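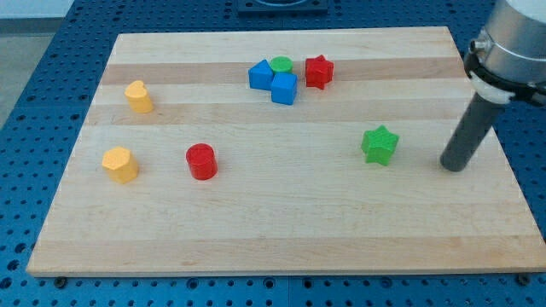
Striped maple board on the blue perforated bench, with the coloured blocks on top.

Do you really need to oil a maple board every month?

The Dasteck leaflet says monthly, forever, with Dasteck oil. I have my doubts. A glued-up maple board does need oil now and then, but the calendar is a poor guide to when. Put a few drops of water on it. If they sit up in beads, leave the board alone. If they soak in and leave a dark patch, oil it that night and wipe off the extra after 20 minutes.

Plain food-grade mineral oil from the chemist does the job. I've tried the fancy stuff with beeswax and it smelled nicer, and that was all I noticed.

Lemon and salt: fine for onion smell, useless on beet stains. Anyone who tells you otherwise has a very light stain or a very good imagination.

Never soak it. The strips are only as good as the glue between them, and a night in the sink is how my first one from Karncombe came apart along two seams.

A board used for kids' blocks or sorting screws shouldn't go back to being a food board. Graham Tunstall wrote in to say a good scrub makes it safe again. Maybe, but paint and grit get into knife cuts and I'd sooner buy a second board. Mark the edge so they don't get swapped.

Drying: on its edge, air on both faces. Perforated metal shelving is supposed to let you dry one flat. I left mine flat on some over a Wednesday night and the underside was still damp at breakfast.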